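Chapter 6
Small Open Shelving: Loading, Spacing and Access

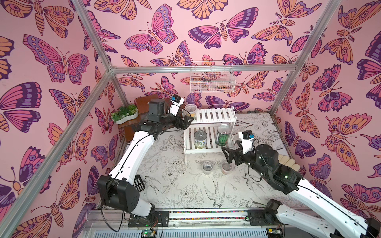

6.1 Scope of the chapter

The previous chapter dealt with fixed shelving, in which the load passes into a wall or a cabinet side. The present chapter deals with small free-standing units of one to three levels, placed on a worktop, a table or the floor of a larger cupboard. Such units are sold for kitchens, utility rooms and small shop counters. They add storage height to a surface that would otherwise hold a single layer of goods.

The chapter is limited to dry goods in cups, tins, jars and packets. Chilled storage is covered in Chapter 9. Units taller than 350 mm are treated in Chapter 7, where fixing to the wall becomes a design requirement.

6.2 Terms

A level is any surface of the unit intended to carry goods. The lower level is the one nearest the supporting surface, whether or not it touches it. The upper level is the highest surface that carries goods.

A slat is a narrow strip forming part of a level. The gap is the clear distance between two neighbouring slats, measured at the narrowest point. The pitch is the distance from the centre of one slat to the centre of the next.

Clear height is measured from the top face of one level to the underside of the level above it. It should not be confused with the overall spacing between levels, which includes the thickness of the slats. Suppliers' drawings do not always state which of the two is meant. The Cheetham drawings used in the exercises give clear height throughout.

Reach depth is the horizontal distance from the front edge of a level to the far side of the item being taken.

6.3 Slatted and solid levels compared

A slatted level uses less material than a solid one of the same outline and lets crumbs and spilled powder fall through. On a two-level unit this means that spillage from above lands on the goods below. Where open cups of loose material are kept on the upper level, closed containers should be placed underneath. Tins are well suited to the lower level, as their lids are sealed and their sides can be wiped.

A solid level gives full support to the base of every item. A slatted level supports the base only where slats are present, and the amount of support changes as the item is moved. For a round base, the least favourable position is the one in which the edge of the base lies over a gap. A light cup with a narrow base may then tilt when touched, even if it stood upright when first put down.

The following working rule is used in this book. The base of the smallest item should rest on at least two slats in every position it may take, and the gap should be no more than one fifth of the base diameter. Where the rule cannot be met, a thin tray or mat may be laid over the slats. The drainage advantage is then lost.

6.4 Placing heavy and light items

Items are assigned to levels by mass first and by frequency of use second. A full tin is heavy for its size and belongs on the lower level, where it lowers the centre of gravity of the loaded unit. Plastic cups and part-used packets may go on the upper level.

The unit should be checked in its worst state of loading as well as its usual one. For most two-level units the worst state occurs when the lower level has been emptied and the upper level is still full. In the Vitau stability test, described in Section 6.8, a horizontal pull is applied at the front edge of the upper level in this condition.

6.5 Clearance for the hand

Goods on the upper level of an open unit can be lifted straight up. Goods on the lower level must be drawn forward before they are lifted, and space is needed above them for the fingers. Side clearance matters when two tins stand next to each other, and should allow either tin to be gripped without shifting its neighbour.

Labels should face the front edge. With open shelving this is the only face that can be read without moving the item, and a turned tin is easily mistaken for another of the same size. Transparent cups show their contents from any side but should still be labelled, as many dark granular foods look alike at arm's length.

6.6 Worked case: the Otport two-level unit

The Otport unit has slatted levels with a gap of 5 mm. The smallest item to be stored is a cup with a base diameter of 45 mm. One fifth of the base diameter is 9 mm, and the gap is therefore acceptable. The slats are 12 mm wide, giving a pitch of 17 mm.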